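Chest straps, wrist watches and the trouble with threshold tests

6th August

If you have ever finished a ramp test flat on the floor, stared at the number on the screen and wondered whether it meant anything, the sports science group at Stirnden has been asking the same question, and their first results are out. They make great reading!

The project is called Ciren, and it set out to check how well the everyday tests that club riders and runners use to set their training zones agree with each other. There were 80 athletes, nearly all of them amateurs, and each did the same set of tests twice over the spring and early summer. The last of them wrapped up in June. That meant a step test with finger-prick lactate samples, a 20-minute time trial, a ramp to exhaustion and a quiet talk test, where you read a paragraph out loud while the effort creeps up.

The big surprise (to me, anyway) is how well the talk test held up. It costs nothing, it needs no lab, and when the athletes came back and did it again, most landed very close to where they had been the first time. The ramp test was much more of a mixed bag. One rider's estimated threshold came out at 355 watts on the first visit and 26 watts lower on the second, with no change in training to speak of. Try setting your intervals from that. 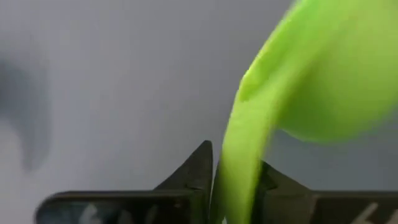 The time trial did better than the ramp, but pacing got in the way for the newer riders, who tended to go out far too hard and then hang on. The second attempt was nearly always smoother. I love this part of the report because it treats pacing as a skill you can learn, and it gives the full minute-by-minute traces so you can see people figuring it out.

Then there is the lactate data. The group worked out the threshold using 2 different methods on the very same blood samples and got answers far enough apart to put some athletes in a different training zone altogether. Anyone who has been around endurance sport for a while will know that argument, and it's still going strong — maybe the next round of work will help to settle it.

That next round is already planned. The Maksymiv running club has signed up to repeat the whole thing outdoors on the track, with wind and heat and all the other stuff that labs keep out. Zumstead will host the cycling half on its closed road circuit, and there is talk of adding a cyclist-only group who train purely by feel, with their screens taped over. I can't wait to see how they get on.

The Ciren report is free to read, and the test instructions are in the back if you want to try the talk test on your next easy ride. Pick a paragraph you don't mind reading more than once.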